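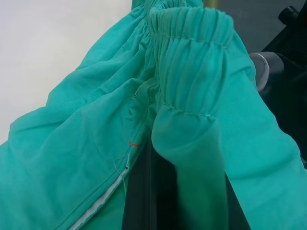
# Toltow Pull-On Shorts, teal

I've been sewing these for a while now and they're still the thing I get the most emails about, so I finally sat down and gave them a proper page! They're plain, soft, pull-on shorts in a green somewhere between the sea and a dentist's waiting room (my sister Delia Medina says surgical scrubs, I say teal, and it's my shop).

The waistband is gathered elastic, stitched down in two rows so the pleats stay put and the elastic can't roll over on itself. My first batch had a single row and I wore a pair to the market in Huenchumán and spent the whole morning flipping the waist back up. Two rows it is.

There's plenty of fabric in the legs. If you like your shorts close-fitting, go down a size, but I'd try your usual one first. I sleep in mine, garden in mine and have answered the door in mine more often than I'd like.
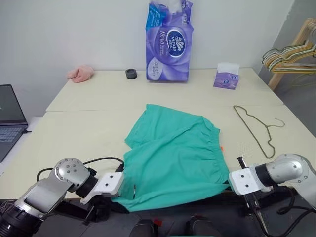
*Toltow shorts in teal, spread out on the table with the waistband to the right.*

**The details**

- Pull-on, elastic waist, no drawstring
- Waist stretches from 27 inches in the smallest size
- Cotton, 160 gsm, prewashed before I cut it
- Little orange tag at the waistband

**Washing:** cool wash with similar colors, then hang them up or tumble on low. They come out of the basket crumpled, I won't lie to you! I give mine a good shake and put them on. If you do iron, go around the elastic.

**Price:** $67 a pair, shipping included.

I have most sizes ready to go, and the next lot of teal should be cut in June. Mirta Sosa does the cutting and she's away until then, so if your size is missing, drop me a note and I'll put your name on the list. The long version, the Flelden, comes in the same cloth and has its own page.

Returns are fine if they're unworn. Just write to me first so I know to look out for the parcel.

Olga Saavedra
Jedelura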